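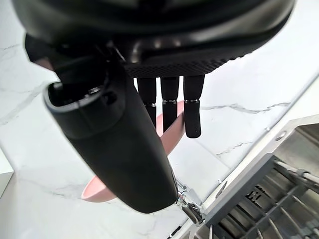
드렐리아(Drellia) 리넨 키친클로스
제조: 메르카리(Merkari) 직조소
판매: 그리가이테(Grigaitė) 살림가게
크기: 큰 것, 작은 것 (2종)
색상: 생지색, 회청색, 벽돌색 (3종)
소재: 리넨 100%
옵션별 가격과 재고는 주문창에서 확인해 주세요

안녕하세요, 그리가이테입니다. 드렐리아가 다시 들어왔어요! 지난번 물량은 제가 소개글을 다 쓰기도 전에 빠져버려서, 이번엔 아예 글부터 써놓고 상자를 뜯었습니다. 기다려주신 분들 정말 고맙습니다. 재입고 알림 신청해 두신 분들께는 문자가 먼저 나갔고요, 혹시 못 받으셨으면 스팸함 한번 봐주세요.

저는 원래 행주에 까다로운 사람이 아니었어요. 마트에서 묶음으로 파는 거 사다가 누레지면 바닥 닦고, 바닥 닦다가 버리고. 그러다 몇 해 전에 헬류 루코셰비치우스 씨네 부엌에서 밥을 얻어먹고 설거지를 돕는데, 건네받은 천이 너무 얇은 거예요. 이걸로 저 큰 냄비를 다 닦으라고? 싶었는데 냄비 다 닦고, 접시 닦고, 유리잔까지 닦았는데도 천이 축축하게 늘어지질 않더라고요. 그게 드렐리아였고 저는 그날 집에 갈 때 한 장 얻어 왔습니다. (달라고 했어요. 네, 제가 먼저 달라고 했습니다.)

어떤 천인가요

메르카리 직조소에서 짜는 순리넨 평직 천이에요. 면이 섞이지 않았습니다. 면 섞인 키친클로스가 처음엔 훨씬 부드럽고 물도 바로 먹어서 첫인상은 그쪽이 나아요. 드렐리아는 새것일 때 솔직히 좀 뻣뻣합니다. 종이 같다고 하신 분도 계셨어요. 한 철 쓰고 나면 손에 착 감기는데, 그때까지가 좀 심심할 수 있어요. 부드러운 걸 바로 쓰고 싶으시면 저희 가게에 있는 면 와플 행주를 권해드릴게요. 그것도 좋아요.

실 굵기가 고르지 않아서 천에 군데군데 도톰한 마디가 보입니다. 아마 실에서 오는 마디라 불량이 아니고, 검수할 때도 빼지 않아요. 교환 문의가 제일 많은 부분이라 미리 적어둡니다. 구멍이 났거나 올이 길게 튄 건 당연히 교환해 드려요!

가장자리는 두 번 접어 박았고 모서리 4곳은 되돌려 박음질이 되어 있어요. 고리는 긴 변 한가운데에 달려 있습니다. 보통 모서리에 달잖아요? 저도 처음엔 이상했는데, 가운데로 걸면 천이 반으로 얌전하게 늘어져서 벽 고리가 여러 개 나란히 있어도 옆 천이랑 덜 겹쳐요. 모서리 고리가 좋으시면 집게 고리를 따로 쓰시면 되고요.

크기 고르기

큰 것은 그릇 물기 닦는 용도로 제일 많이 가져가세요. 펼쳐서 상에 깔고 씻은 컵 엎어두기에도 좋고, 반죽 덮어둘 때도 저는 큰 걸 씁니다. 빵 굽는 분들은 거의 큰 것만 사세요. 바게트 반죽 사이사이 주름 잡아 받치는 용도로도 물어보시는데, 그러기엔 폭이 조금 아쉬워요. 깜빠뉴 하나 정도면 넉넉하고요.

작은 것은 손 닦는 수건이나 유리잔 전용으로 추천해요. 잔 속에 천을 밀어 넣고 돌려 닦을 때 큰 천은 거추장스럽거든요. 와인잔 있는 댁은 작은 걸로 하세요. 도시락 싸는 분도 계신데 보자기로는 정사각이 아니라서 매듭이 한쪽만 길게 나옵니다. 저는 그 모양도 괜찮던데 취향 차이겠지요.

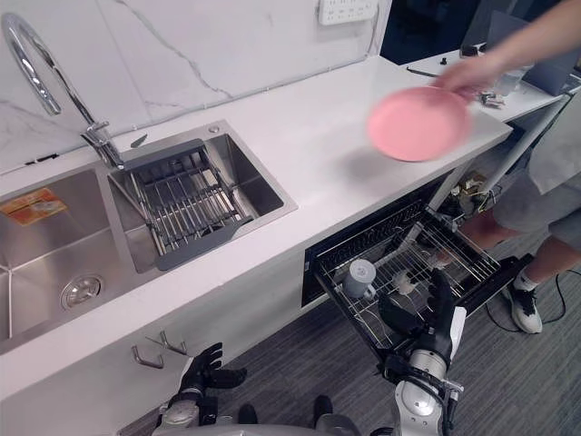
처음 쓰실 때

첫 세탁은 꼭 단독으로 해주세요. 미지근한 물에 담가뒀다가 평소 쓰는 세제로 돌리시면 됩니다. 섬유유연제는 넣지 마세요. 물을 잘 안 먹게 돼요. 예전에 한 손님이 아무리 빨아도 물을 튕긴다고 하셔서 한참 얘기를 나눴는데 유연제를 듬뿍 쓰고 계셨더라고요. 혹시 이미 넣으셨다면 과탄산소다 푼 따뜻한 물에 담갔다가 다시 빨아보세요. 생지색만요. 회청색이랑 벽돌색은 과탄산에 색이 빠질 수 있습니다.

벽돌색은 첫 세탁 때 물이 꽤 빠져요. 흰 빨래랑 같이 돌리면 분홍 속옷이 생깁니다. 저희 집 얘기예요. 두세 번 빨고 나면 잦아드는데 그래도 흰 것과는 계속 따로 돌리시길 권해요.

줄어듦도 있습니다. 출고 전에 한 번 물에 담가 줄여서 나오지만 뜨거운 물에 빨면 조금 더 줄어요. 길이 쪽이 더 줄어서 처음보다 통통한 비율이 된다고 보시면 됩니다. 삶으셔도 돼요! 삶는 건 생지색만이고요. 건조기는 되긴 되는데 저는 안 돌려요. 바짝 말리면 주름이 깊게 잡히고 먼지도 많이 나와요. 탁탁 털어서 널어두면 금방 마르는 천이라 건조기까지 갈 일이 별로 없더라고요.

다림질은 물기가 좀 남아 있을 때 높은 온도로. 저는 손님 올 때만 다립니다. 직조소의 우르마스 라마나우스카스 씨는 다리지 말고 덜 마른 걸 접어서 두꺼운 책 밑에 두라고 하던데, 해봤더니 반듯해지긴 해요. 책이 조금 울었어요. 안 아끼는 책으로 하세요.

색상 이야기

생지색은 염색도 표백도 하지 않은 아마 색이에요. 베이지와 회색 사이 어디쯤인데 로트마다 꽤 다릅니다. 이번 입고분은 지난번보다 조금 노란 기가 돌아요. 예전에 사신 것과 짝을 맞추려는 분은 이 점 참고해 주세요. 쓰면서 점점 밝아지니까 나중엔 비슷해지긴 합니다.

회청색은 흐린 날 바다 색. 가게에서 제일 먼저 떨어지는 색이고 이번에도 그럴 것 같아요. 벽돌색은 김칫국물 튀어도 티가 덜 나서 실속파 손님들이 좋아하십니다. 저도 매일 쓰는 건 벽돌색이에요. 커피 얼룩에도 강하고, 카레는… 카레는 그냥 바로 빠세요.

시스투드게이트(Sistudgate) 매장에 오시면 제가 4년 쓴 천을 만져보실 수 있어요. 계산대 옆에 걸어놨습니다. 새것이랑 번갈아 만져보고 사시는 분들이 많아요. 파는 거 아니니까 가격은 묻지 말아 주세요, 진짜로 사겠다는 분이 계셔서 적습니다.

자주 물어보시는 것들

냄새가 나요. 새 리넨에서는 마른 풀 냄새 비슷한 게 납니다. 첫 세탁하면 많이 옅어지고 몇 번 더 빨면 없어져요. 쉰내라면 얘기가 다르니 저한테 메시지 주세요.

식탁도 닦아도 되나요. 되는데, 아까워요. 물기 닦는 천이랑 식탁 닦는 천은 나눠 쓰시는 게 위생에도 낫고 천도 오래갑니다. 식탁용은 도톰한 면이 더 잘 닦여요.

이름 자수 되나요. 매장에서 받아 가시는 것만 해드려요. 성만, 또는 두 글자까지. 제 손으로 놓는 거라 글씨가 삐뚤빼뚤합니다. 자수 들어간 건 교환이 안 돼요.

선물 포장은요. 종이 띠에 끈 묶는 기본 포장은 그냥 해드립니다. 주문 메모에 '포장'이라고만 적어주세요. 12월에는 주문이 몰려서 포장 건은 하루이틀 더 걸려요. 연말 선물로 생각하시면 조금 일찍 주문해 주시는 게 저도 마음이 편하고요.

배송과 교환

재고 있는 색은 결제 다음 영업일에 나갑니다. 여러 장 사셔도 봉투 하나에 납작하게 들어가서 우편함에 넣어드릴 때가 많아요. 문 앞에 두길 원하시면 메모 남겨주세요. 교환은 빨기 전 상태로만 가능합니다. 물에 한 번 들어갔다 나오면 크기가 달라져서 다시 팔 수가 없어요. 색이 화면이랑 달라 보여서 바꾸고 싶으신 경우도 받아드리는데 이때 왕복 배송비는 부담해 주셔야 해요.

매장 수령은 주문할 때 '시스투드게이트 수령'을 고르시면 됩니다. 준비되면 문자 드려요. 점심시간엔 제가 잠깐 문 닫고 밥 먹으러 가니까 그 시간만 피해서 와주세요.

큰 것 회청색은 이번에 적게 들어왔어요. 다음 입고는 메르카리 쪽에서 아직 날짜를 못 받았고, 받는 대로 이 페이지 맨 위에 적어두겠습니다.

2018년 9월 28일 수정: 작은 것 벽돌색 재고 추가했어요.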